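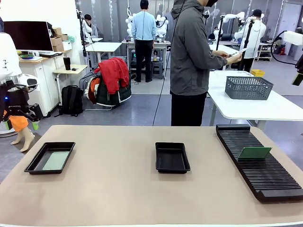
2 min read

Trays, racks and bare boards: your questions

Orsolya Hegedűs answers the questions that reach the Skellbridge bench desk most often. Last updated May 20, 2024.

Do I need a rack at all? I have a perfectly good drawer.
So did Colm Dunne, until he opened it in a hurry. A slotted rack holds each board upright by its edges, so you can take one out without dragging it across its neighbors. For one board, a shallow tray will do. For a stack of them, get the rack.

Why two trays?
One for boards waiting, one for boards done. People who use a single tray are relying on memory, and we have met their memories. Keep the same order every time: waiting, done, rack.

Does it matter which slot I use?
Only that both edges sit in matching slots. Count from the same end on each side. A board one slot off will stand at a slight angle, looking pleased with itself, and then lean on the next one.

Can I skip slots?
Yes, and with tall parts on the board you should. We leave every other slot free for anything from the Grekik line – the connectors stick out farther than you'd think.

Are black trays antistatic?
Some are. Black is a color. Look for a marking on the underside or ask the seller, and if the seller says "probably," buy a different tray.

How many boards can I keep in one tray?
One layer, flat, not touching. Our October order was 600 boards and Dennis Chege asked whether they could be piled up just this once. They could not.

Can I eat at the bench?
No. Bowls and cups live on another table. This rule was written after an incident with the Gulyás, and Anikó Katona would rather not discuss it.

How do I clean the rack?
Dry brush along the slots, then a lint-free wipe. Dust settles at the bottom of each slot, exactly where your fingers don't fit.

My question isn't on the list.
Write to Gizella Farkas at the bench desk. She replies within about 4 days, sooner if you include the board size.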